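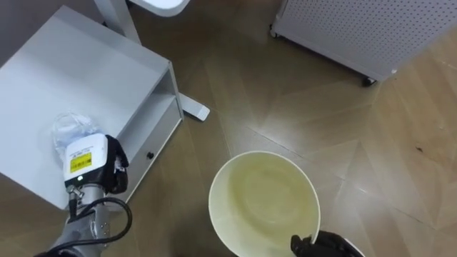 Selon Naa Boateng, on ne range bien une pièce que si l'on a d'abord décidé où vont les emballages vides, et le protocole retenu pour l'étude Ledurwood part de cette remarque. Wonari recrute des participants adultes pour une étude sur le rangement courant des pièces de séjour : sachets, petits meubles, abords des appareils.

Référence de l'appel : 611
Effectif recherché : 44 participants
Durée : 3 séances de 77 minutes, en août

Déroulement

Chaque séance porte sur une même pièce meublée. Le participant ramasse les sacs et sachets en plastique, les trie, puis remet en état les surfaces. Les tables d'appoint à niche ouverte sont traitées dessus et dedans. Sont relevés l'ordre des gestes, le temps par surface et l'emplacement final de chaque objet.

Un sachet froissé posé en travers d'une grille d'aération est à retirer avant toute autre opération. La façade perforée se dépoussière à sec, de haut en bas.

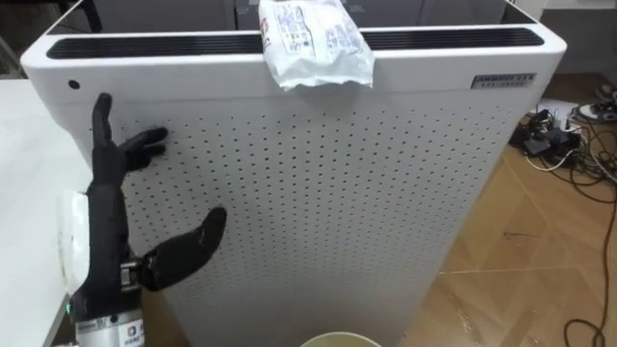

Conditions de participation

Être majeur, lire le français, pouvoir se baisser et porter une charge légère. Aucune expérience du ménage professionnel n'est demandée. Les salariés de Wonari et de Sanby ne peuvent pas candidater.

Candidature

Adresser une lettre courte et ses disponibilités à Man-sik Myung, bureau Leitão, en rappelant la référence. Les dossiers incomplets ne sont pas examinés.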